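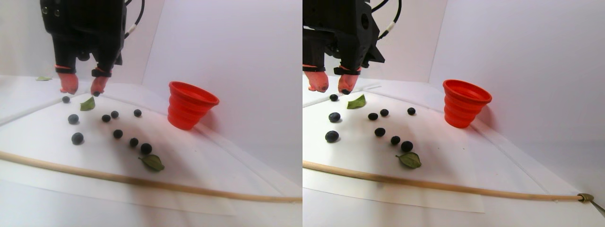
One planner, two rates

Daryna Derkach writes the grasp planner at Hemmont, and she would like it to be shorter. "Half of it is special cases for leaves," she says. Green against white is easy to segment. The trouble starts when a leaf lies close to a blueberry and the planner has to pick an approach angle that leaves it alone.

Her fix was to split the work. The planner proposes 8 approach angles per berry and throws out any that cross a leaf mask. A separate controller closes the fingers and stops on motor current. "I don't want the planner to know anything about squeezing," Derkach says. The stop threshold sits in a config file, and she has changed it three times since July.

Berries that touch are still the weak point. The segmenter tends to merge them into one blob, and the proposed grasp then lands on the seam. 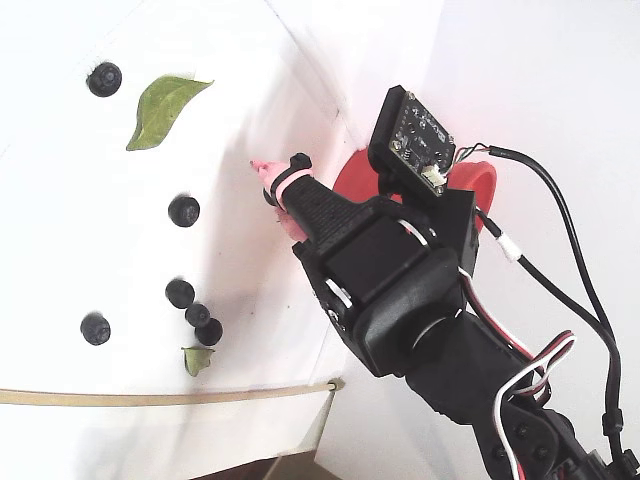 Atieno Mugo would drop the masks altogether and train on the logged grasps, all 183 of them. Derkach wants more data first – and a replay tool that doesn't crash on long logs. She is writing that one now.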